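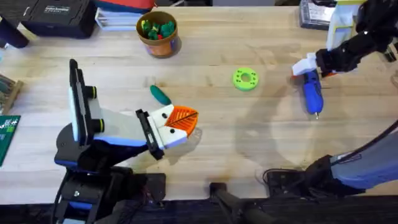 Week 9: Can it do the chores yet?

Okay, these are my notes from the chores session, typed up because a bunch of you asked and because my handwriting on the board was terrible. Read them before the lab. If you missed class, read them twice and then come find me.

We started with a show of hands. Who thinks a robot could clear a cluttered workbench today, start to finish, with no help? Two hands went up. Who thinks it'll happen before you graduate? Nearly everybody. I'd put myself somewhere between those groups, and most of the hour was me trying to explain why.

Start with what counts as a chore. When I say "tidy the bench" to my nephew, I've packed a ridiculous amount into three words. He knows the toys go back in the bucket. He knows the case has to be shut before you lift it (well, he knows it now). A machine gets none of that for free. Somebody has to show it, or write it down, or train it on enough tidying that it starts to guess well.

So for the lab I want you to break a chore into its moves. Find the thing. Decide how to grab it. Grab it. Carry it without knocking anything else over. Put it down the right way up. Let go. That last one gets skipped in every single homework I grade! Letting go is a skill. Plenty of things stick, tip or roll the moment the fingers open.

About fingers. Soft, ribbed fingertips like the orange ones bend around what they hold, and that buys you a lot of forgiveness. You can be a little off on an oval or a ring and still come away with it. What you lose is fine feel. Take a handheld tool with a small metal tip. Picking it up is one problem. Holding it so the tip points where you need it, and then using it, is a much harder one, and this is where I see people get carried away after watching a nice video. Picking up a tool and using a tool should be two separate lines in your table, please.

A disc lying flat is my favorite bad case. It's thin, there's hardly any edge to get under, and the table is in the way. You and I slide it to the edge of the table or pry it up with a fingernail and never think about it. If it has a hole in the middle you've got another option, and I'd like to hear from each group whether you'd use it.

Then there are two arms versus one. Waqas Durrani asked why anyone would bother with the second arm if the first one is still dropping things, and it's a fair question. My answer was jars, lids, bags and anything with a hinge. One hand holds, the other does the work. The price is that the arms share the same space, so now they have to stay out of each other's way as well as away from the bucket.

We also argued about the shop floor. I visited the Belhaj packing line in October, and what they automate there is the boring middle: same part, same spot, same direction, all day. It works well, and it works because people have taken all the surprise out of it. Kitchens and workbenches are nothing but surprise. Anas Smadi said that just means we should tidy the kitchen before the robot comes, which got a laugh, but that's pretty much how the Sutavis pilot was run, and I think it's a cheat if you then call it a cleaning robot.

Where do I come down? Single pick-and-place moves on a table: yes, mostly, if the objects are friendly. A whole chore with 4 or more steps in a row: sometimes, with a person standing by. An arbitrary messy bench in an arbitrary house: no, I don't think so. Small errors pile up. If each step goes right 9 times out of 10, work out what happens over a long chore. Do it on paper, it's a bit depressing.

For the lab:

Work in groups of 3. Pick one chore you really do at home. Write every move on its own line, and next to each one put easy, hard or no idea. "No idea" is a perfectly good answer and I'd like to see more of it.

Mark any step that needs both hands.

Add one line on how the robot would know it's finished. This is worth as much as the rest of the table.

Due 4 December 2021, on paper, in the tray outside my office.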